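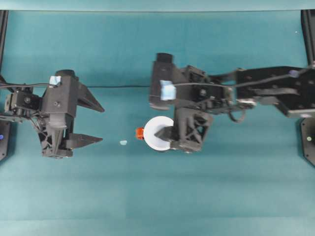
Home Explore Notifications Profile

Search posts

Karla Barrera
2025-09-15

1/ A small result from our work with two-arm manipulation. We wanted to know how much the wrist cameras matter when the policy also has a view from above. I will try to explain it in everyday words.

2/ We trained on 855 demonstrations, all recorded by hand in our lab in Pindalthorpe. The same network, Drostus, was trained twice: once with the top camera only, once with top and wrist cameras together.

3/ Each version then got 100 trials. Top camera only: 41 successes. With wrist cameras: 68. I expected a difference, but a smaller one.

4/ My guess is that from above, the fingers often hide the object exactly when the grip is decided. The wrist camera is close to the contact - you get the rim and the base in large size.

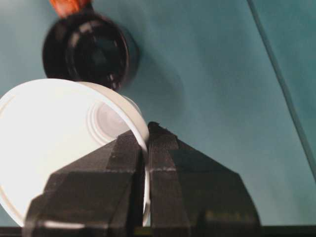
White cup on its side between the fingers, wrist view.

5/ A weak point: all training was on one teal surface. On a different table colour both versions became worse, and I do not have enough trials there to give a number.

6/ Quaye, our labelling tool, will be shared first. The data needs more cleaning - please be patient with me. Questions are welcome, also critical ones.

We use cookies to improve your experience. Accept all | Manage settings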